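# Chapter 9: Returnable Packaging and the Cost of Empty Space

A shipping container is paid for by volume more often than by weight. A carrier that moves 100 empty crates from a store back to a depot charges for the air inside them. This chapter treats the crate as a stock item with its own purchase price, service life and loss rate.

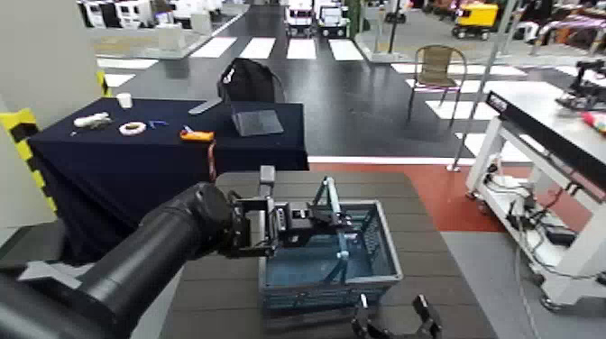

Two terms are used throughout. The *trip count* is the number of full journeys a crate makes before it is scrapped. The *float* is the number of crates an operator must own to keep goods moving while others are in transit, in cleaning or missing. Polat's study of the Trallstead and Budmont depots put the float at 293 crates for a route that shipped 100 per cycle.

A short cycle reduces the float. A high loss rate raises it, and the effect grows with distance. Problem 13 asks the reader to derive the relation for a route with one depot and two stores.

Plastic crates are assumed unless the text states otherwise. Cartons, which make a single trip, are covered at the end of the chapter.

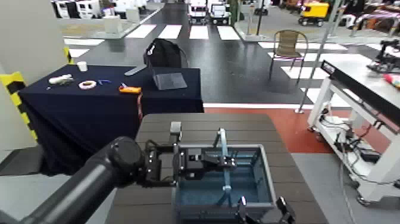 ## 9.1 Calculating the Float

Let *d* be the daily demand in crates and *t* the full cycle time in days. With no losses, the float is *d* × *t*.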